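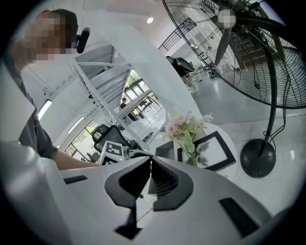 Foro Vecinos y Alquileres > Suministros y facturas

Tema: Regularización de la calefacción central, 1260 euros

bianka_ny
Buenas. Vivo en un bloque de los setenta con caldera comunitaria y el jueves me llegó la regularización anual: 1260 euros. El año pasado pagué 1010 y ya me pareció un robo con membrete. Tengo los radiadores cerrados en dos de las tres habitaciones y en casa llevo calcetines dobles desde noviembre. El administrador (Szekeres, por si alguien lo sufre también) me contesta que "el reparto es conforme al criterio aprobado". Le pregunté cuál era el criterio y me contestó lo mismo, pero con copia a otra persona. ¿Alguien ha reclamado algo así?

halasz_g
¿Tienes repartidores en los radiadores o pagáis por coeficiente? Sin ese dato, lo demás es literatura.

bianka_ny
Repartidores, de los que se leen por radio. Los puso Vastgate hace dos inviernos. La pantallita del salón marca 105 unidades y en la factura me ponen bastantes más.

halasz_g
Normal. Lo que marca la pantalla va sin corregir. Luego se multiplica por un factor según el tamaño y la potencia del radiador. Pide la hoja con los factores de cada uno, y mira que no te hayan puesto el del vecino.

TakácsB
A mí me pasó justo eso. En el baño tengo un toallero ridículo y me lo cobraban como si fuera un radiador de iglesia. Tardaron cinco meses en corregirlo y me devolvieron 90 euros, sin carta, sin disculpa y con el concepto "varios".

kurdale_norte
Voy a llevar la contraria. Si cierras dos habitaciones y calientas solo el salón, ese radiador trabaja por tres. Y encima te calientan los de al lado por la pared, así que tampoco te hagas la mártir. Yo vivo encima de uno que no enciende nunca y le pago el invierno entero.

bianka_ny
Gracias por el apoyo. Mis vecinos de al lado viven en Kurdale de octubre a abril, o sea que por la pared me llega más bien la sierra.

kurdale_norte
Pues entonces eres tú la que les calienta a ellos. Mándales la factura.

Arash H.
Falta lo principal: qué parte es fija. En mi comunidad el 40 % se reparte por superficie, y esa parte la pagas aunque te vayas a vivir a un iglú. Si en la última junta subieron el porcentaje fijo, ahí tienes la diferencia con el año pasado. Tiene que constar en el acta.

bianka_ny
Acabo de encontrar el acta debajo de un folleto de pizzas. Punto siete: "se actualiza el reparto". No dice a cuánto. Votaron a favor todos los presentes, que eran cuatro.

halasz_g
Eso ya es otra cosa. Pide por escrito el detalle: porcentaje fijo anterior y nuevo, gasto total de combustible, lecturas de inicio y fin, factores. Correo certificado o burofax, no por el formulario de la web.

TakácsB
El formulario de la web de Szekeres es un sitio precioso, yo he dejado allí varios mensajes y les tengo cariño.

s_fodor
Discrepo con lo del burofax de entrada. Cuesta dinero y los pone a la defensiva. Yo fui a la oficina de Stollava a las nueve de la mañana con las facturas en una carpeta y me senté. A las diez menos cuarto tenía las lecturas impresas.

halasz_g
Y sin ningún papel que demuestre que las pediste. Enhorabuena.

s_fodor
Tengo las lecturas, Győző. Para eso iba.

Arash H.
Podéis hacer las dos cosas, ¿eh? Bianka, ojo con devolver el recibo mientras tanto. Hay quien lo recomienda, pero te apuntan como morosa y en la siguiente junta no votas. Paga y deja escrito que no estás conforme.

kurdale_norte
Yo lo devolvería.

Arash H.
Tú devolverías hasta el pan.

bianka_ny
Vuelvo con novedades. Fui a la oficina - con carpeta, y con el escrito sellado, para que no os peleéis - y me dieron los factores. El radiador del dormitorio figura con diez elementos. Tiene seis, los he contado dos veces y la segunda con una linterna. La parte fija pasó del 30 al 45 %, y eso dicen que se mira en la próxima junta. Lo del dormitorio lo tiene que comprobar un técnico de Vastgate, que vendrá entre las ocho y las dos, día por confirmar.

TakácsB
Haz fotos del radiador antes de que venga. Y reclama también el año pasado, que el factor estaría igual de mal.

bianka_ny
Hechas. De lo del año pasado no me había dado ni cuenta, lo añado al escrito.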